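Mussa Bimanual Control and Planning Software
Release 5 – Product overview

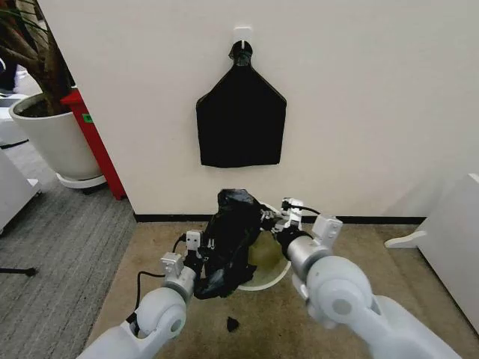
Two-arm handling of a black plastic bag at a round, pale-green container on a carpeted floor.

Mussa is a software package for two-arm systems that handle soft and thin materials: bags, liners, film, cloth and sheet goods. It covers perception, grasp selection, motion planning and force-limited control of both arms from one process. Lelon supplies it as a licensed runtime with a desktop editor for task set-up.

Most arm controllers plan for an object with a fixed shape. Plastic bags have no fixed shape, and their outline changes with every movement of either hand. Mussa keeps a working estimate of the material between the grippers and updates it on each camera frame. Where the estimate is poor, as with dark film that hides its own folds, the planner lowers speed and widens the clearance around the material.

Modules

Mussa Perception
Segments soft material from rigid items nearby. Clear and part-clear plastics are handled by a separate model, which looks for rims and edges first and fills in the body of the object afterwards. Dark material is given a confidence map so that folds with no visible detail are marked as unknown. Output is a labelled point set in the base frame of the robot.

Mussa Grasp
Proposes paired grasps, one for each arm, and ranks them by reach, finger clearance and expected slip. Single-arm grasps can be forced in the task file. Finger geometry is read from a tool description; flat-tipped and curved fingers are supported without extra work. Custom fingers need a mesh and a contact patch definition.

Mussa Plan
Plans both arms together. Floor, wall and furniture surfaces are entered as keep-out planes or taken from the perception map. Cables that run outside the arm can be given a swept volume, and this is advised where a cable loop stands clear of the wrist. Low work near floor level is supported, with a separate limit on elbow height.

Mussa Control
Runs the force and position loops for both arms. An internal tension limit is applied between the two grippers. If the limit is reached the arms hold position and the task returns a fault code. The operator can resume, retry from the last waypoint or abort.

Technical data

Arms per controller: 2
Control loop period: 5 ms
Stored task files per cell: 100
Camera inputs: up to 12
Maximum nodes in material model: 508
Tool description format: XML or Durkness tool file
Log format: binary, with export to CSV
Operating system: Linux, 64-bit
Interface: Ethernet

Set-up

Camera and arm calibration is carried out with the Gikel board, supplied with each licence. Calibration must be repeated after a camera has been moved or a finger changed. The editor will not release a task to the runtime if the tool description is newer than the last calibration.

Task files are built from a list of steps (locate, grasp, open, place, release) and each step carries its own force and time limits. Default limits are set for thin plastic film. They should be lowered for paper and raised for woven cloth.

Known limits

Small loose scraps of the same colour as the main item may be joined to it in the map. A minimum area filter is provided. Mirrored surfaces are not supported. The material model does not predict tearing.

Ordering

Runtime licence, one controller: LM-5R
Editor licence, one seat: LM-5E
Gikel calibration board, spare: LG-12
Durkness tool file converter: LD-5

Licences for Release 4 can be moved to Release 5 until the end of June. Task files from earlier releases must be opened and saved again in the editor before use.

Page last revised 8/5/19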